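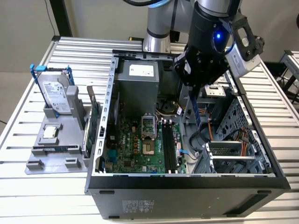
Nulon publishes practice guide for robot cells that take apart and rebuild desktop computers

ASINGATE, 2018-04-24 – Nulon today published a practice guide for robot cells that handle computer parts such as memory, processors and hard drives. The guide covers work on desktop machines with the case open and the power disconnected. It can be downloaded free of charge from the Nulon website.

Most written rules for robot cells deal with keeping people safe. The new guide leaves those rules as they are and adds a second layer, which covers the parts. It sets out how a part should be held, where it should be put down, and what has to be recorded before the arm moves on to the next one.

"Shops were each writing their own house rules, and the rules did not match," said Rainer Pfeiffer, who led the drafting group at Nulon. "One site would allow a processor to be set down on a flat tray and the next would not. A customer sending machines to both had no way to compare the results."

The guide has 6 chapters and runs to 50 pages. The main requirements are:

Every loose part has its own fixed place within reach of the arm. Parts are not stacked and are not laid on the open bench.

Processors rest in a recess with the heat spreader facing out, so that the contacts are never on the gripping side.

Drives are stored so that the maker's label can be read by a camera without lifting the drive.

The retention lever on the processor socket is checked by camera before a processor is brought to the board.

Cables that stay connected are routed or tied clear of the arm's path before the job starts.

Gripper fingers are inspected at the start of each shift, including the bolts that hold them.

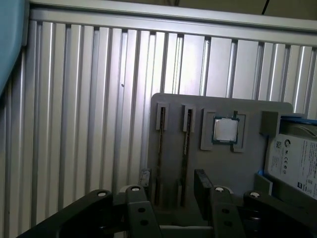
Parts fixture with a processor and a hard drive in their holders, seen from the gripper.

The section on fixtures was the longest in drafting. An early version asked for machined metal holders only. Comments from smaller shops led to a change, and 3D-printed holders are now accepted if they are measured when new and again at set intervals. A holder that no longer meets its drawing must be taken out of use the same day.

The drafting group worked from the logs of 672 jobs supplied by two repair companies, Rerkham and Šindelář. Both companies tried out the draft rules in March and sent back written comments. Rerkham asked for clearer wording on when an operator may reach into the cell to free a stuck part. The final text says the arm must be stopped and the stop confirmed at the panel first – a pause in the program does not count.

"We had most of this in place already, but it was spread over work sheets and emails," said Yee-man Sin, operations manager at Rerkham. "Now a new operator gets one document on the first day. The record sheet at the back is the part we use most."

Use of the guide is voluntary. Nulon does not issue certificates against it and has no plans to do so this year. Shops that follow it may say so in their own paperwork, provided they name the edition and list any sections they leave out.

Laptops, servers and machines with liquid cooling are outside the scope of the first edition. Comments can be sent through the form on the download page and will be reviewed before work on the next edition begins.

About Nulon
Nulon writes working guides for small and mid-size automation shops and runs operator courses at its training site in Asingate.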